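Mottram Door and Cabinet Hardware Terms

Version 9, 6 September 2021
Maintainer: Beverley Fairclough
Original word list: Stuart Ellwood

Overview

A tab-separated glossary of names for knobs, pulls, hinges, latches and backplates, compiled from printed trade catalogs held at the Joltevham reading room. It is meant for people who catalog or search old building supply records. Each entry links variant spellings to one preferred term.
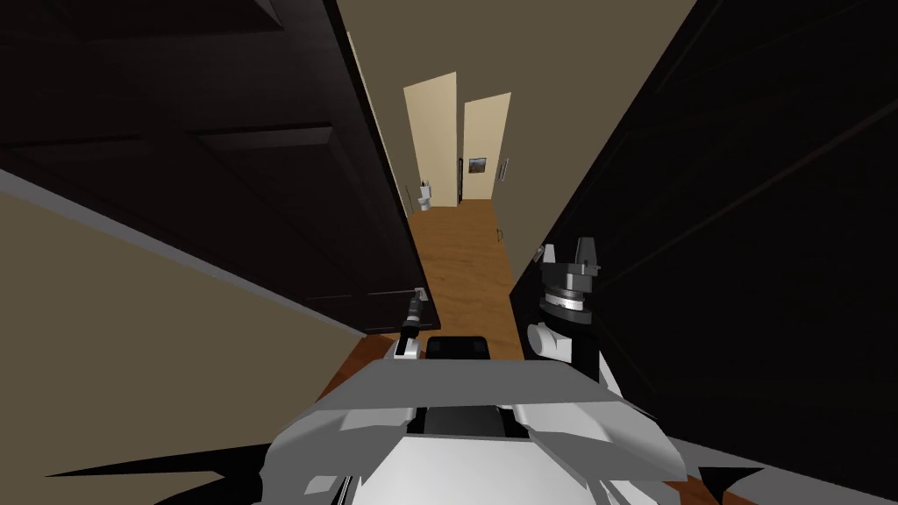
Fig. 1. Hallway with a dark door at left (rendered).

Contents

terms.tsv holds 1,000 rows, one preferred term per row.
variants.tsv maps spellings and trade names to term IDs.
sources.tsv lists the 94 catalogs used, with page ranges.
notes/ has free-text remarks on disputed terms.

Fields in terms.tsv

id: integer, stable between versions
term: preferred form, lower case, singular
class: knob, pull, hinge, latch, plate or other
material: free text, may be empty
first_source: key into sources.tsv

Conventions

A knob and its plate get separate rows even when the catalog sold them as a set. The set is recorded in the set_id column of variants.tsv.
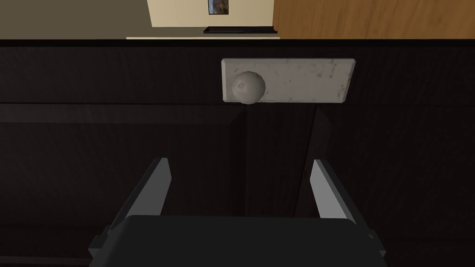
Material is copied from the catalog wording. "Marble" in a source may mean stone, glazed ceramic or a painted finish, and the field does not try to settle which. Plates longer than they are tall are filed under "plate, horizontal" if the source gives an orientation.

Known problems

54 rows have no first_source. Most came from the Geris card index, where page numbers were not kept.
Hinge terms before row 200 use the old class names. Run fix_class.py before joining.
Some plural forms remain in variants.tsv.

Changes

Version 9: merged the Dreratik supplement, removed duplicate latch entries.
Version 8: switched from commas to tabs.

Corrections go to Beverley Fairclough with the term ID and a catalog page reference. The next merge is planned for March.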